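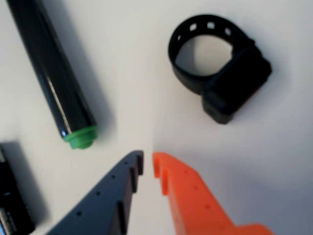 Black tube with green end cap, and a black wristband.

Kelent Desk Drawer Organizer, 13 compartments

Everybody has the drawer. It started out as the stationery drawer, back when you had plans, and these days it opens four inches and then stops because something in there has stood up. The Kelent is a shallow tray that goes inside that drawer and gives each small thing a place to be ignored in.

There are 13 compartments in all. Most are pen length, a few are square, and 2 are so small that we still argue over what they are for (paper clips, says the box). The dividers lift out if you own something long and awkward, and they click back in with a noise you will either enjoy or not.

Fits drawers from 43 cm wide. Measure the inside of the drawer, please, and not the front of it. Our returns shelf in Florkstead is mostly the work of people who measured the front.
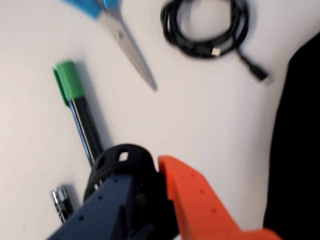 Scissors and a coiled black cable.

Colors: Sfeir gray, or Sumau, a kind of off-white that shows every pencil mark by lunchtime. We sell far more of the Sumau. We have stopped asking.

Cleaning: warm water and dish soap. Keep it out of the dishwasher – it comes out a different shape, and the drawer won't have it back.

In the box: one tray, a full set of dividers, 2 non-slip strips for the underside. Drawer not included, though we do get the question.

Delivery: gray ships now. The next batch of Sumau is due 16th July, and orders placed before then go out in the order they came in.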